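Home Feed Topics Messages Search Log in

Bakery workers at the Bukhari plant in Tirano voted to stay out at least through the end of November. Thread on where things stand.

The vote was held at 5 p.m. in the union hall. Members turned down the company's latest offer, a 2 percent raise in the first year with nothing promised after that.

The union asked for 5 percent and a cap on forced overtime. Some night crews were scheduled 36 hours over three days, according to Razia Bajwa, who is on the bargaining team.

"The overtime matters more to most of us than the raise," Bajwa told members before the vote.

Bukhari says it can't agree to a cap before the holidays. It has moved part of its bread orders to Gikeck, a contract bakery across the river.

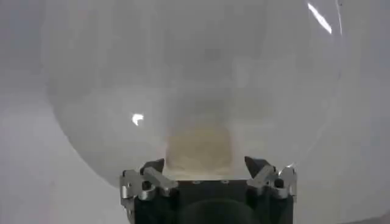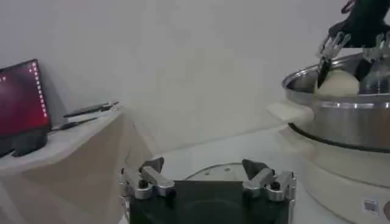
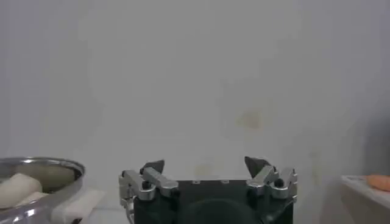
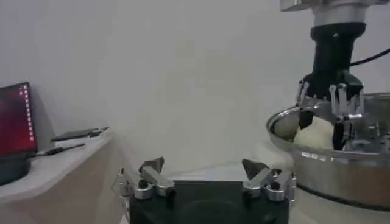

Robot grippers and a ball of dough in a steel bowl, second picture.

Drivers are a separate unit and are still working. Their contract has a clause that lets them refuse to cross a picket line, and 20 of them did on the first morning.

Fermín Retamal, the drivers' steward, says the company sent those drivers warning letters. The union has filed a complaint over the letters. No hearing date yet.

Stores in the Bristavo chain told customers to expect fewer rolls and sandwich loaves. The two I stopped at had bread, but the shelf tags for Bukhari rolls were gone.

Health coverage for strikers runs to the end of the month. After that they would have to pay for it themselves or use the union's hardship fund.

Both sides say they are willing to meet with a mediator. I'll add to this thread when a time is set.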